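Tour Planning 2: Building a Self-Drive Day
Handout 4 – The Rurnelham to Tanau coast road

Read this before the workshop and bring your route sheet from last time. We will use the same coast road for the rest of the unit, so keep your notes together.

Distance and driving time

The road from Rurnelham to Tanau is 300 km. Students usually look at that number, divide by highway speed, and come up with a short day. The first stretch, as far as Temora, does run at highway speed. After Temora the road narrows and follows the cliffs, and you should plan on 60 km an hour for a driver who does not stop at all. Visitors stop a lot on this section. A one-day itinerary is possible on paper, but we will plan it as two days with a night in Temora.

When you write driving times for a client, give two figures: the time at the wheel and the time door to door. Put the second one first. Clients plan their meals and their check-in by it.

Direction of travel

Traffic keeps to the right on this road. Going south from Rurnelham, the ocean is on the passenger side and every pullout can be reached without crossing traffic. Going north, most pullouts mean a left turn across the oncoming lane, often near a bend. Sell the route southbound unless the client has a fixed flight out of Rurnelham. If they do, mark only the pullouts with a clear line of sight.

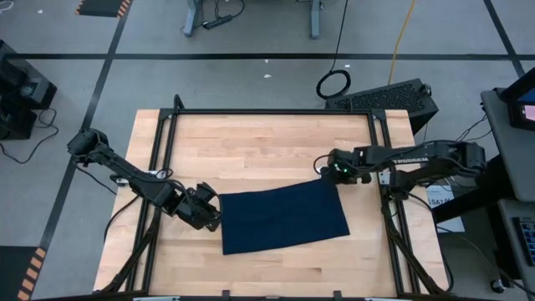

The light matters too. The cliffs face west, so they are in shade for much of the morning and at their best late in the afternoon. Leaving Temora at 9 a.m. puts most people at the high viewpoint too early for good photos. A slow breakfast and a walk around the harbor first will fix that.

Choosing stops

Limit each day to three planned stops, and list any others as optional. For the second day the usual choices are:

Nørgaard Lighthouse. Short path from the parking lot, suitable for most ages. Closed to cars in January.
The high viewpoint, at marker 51. No restroom, no shade, small lot.
Tanau Beach. Long flight of steps down, same steps back up. Check the tide table before you put it on a sheet.

Ask what the client wants before you fill these in. A family with small children may be happy with the lighthouse and a picnic. Serious walkers will want the beach and the headland trail behind it, which climbs 1000 feet and takes up most of an afternoon.

Fuel and food

There is fuel in Rurnelham, Temora and Tanau, and none between the last two. Write "fill up in Temora" on the sheet in its own line. The same goes for lunch – the café at the lighthouse keeps short hours outside summer, and clients should carry something to eat.

Phone coverage is poor south of Temora. Directions have to work on paper, with road markers and turn names.

For the workshop

Draft a southbound two-day sheet for a retired couple who like gardens and do not want to climb steps. Include both time figures for each day, a fuel note and one optional stop. Keep it to a single page. We will swap sheets and mark each other's work using the checklist from Handout 3.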